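Zerneo drawer and tabletop cell
Supplied by Bulitz

Single-arm cell for household handling work, shown running at the Bulitz open day in April. Demonstrations are led by Cuiping Tian.

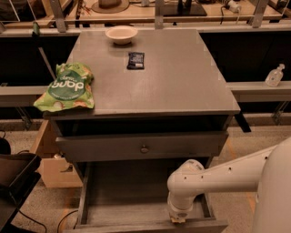
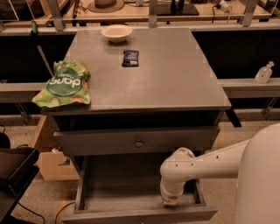

Zerneo, arm and cabinet, lower drawer open

The Zerneo cell is sold as a bench unit for training and acceptance tests. Visitors to the open day may watch a full run and put questions to the operator between runs. The wrist is held low over the right side of the open drawer, with the upper drawer left almost closed above it, so check the clearance here first if your own furniture has deeper fronts. Bowls and snack bags on the cabinet top may be swapped for the customer's goods. Bring no more than 20 items.

Controller: Peng, 2 arm channels, one in use
Log buffer: 3072 entries
Drawer routines supplied: 8
Software: Mekum, licence included for the first year

Demonstration places are booked through the Bulitz sales desk. Safety shoes are required on the test floor. Price on request.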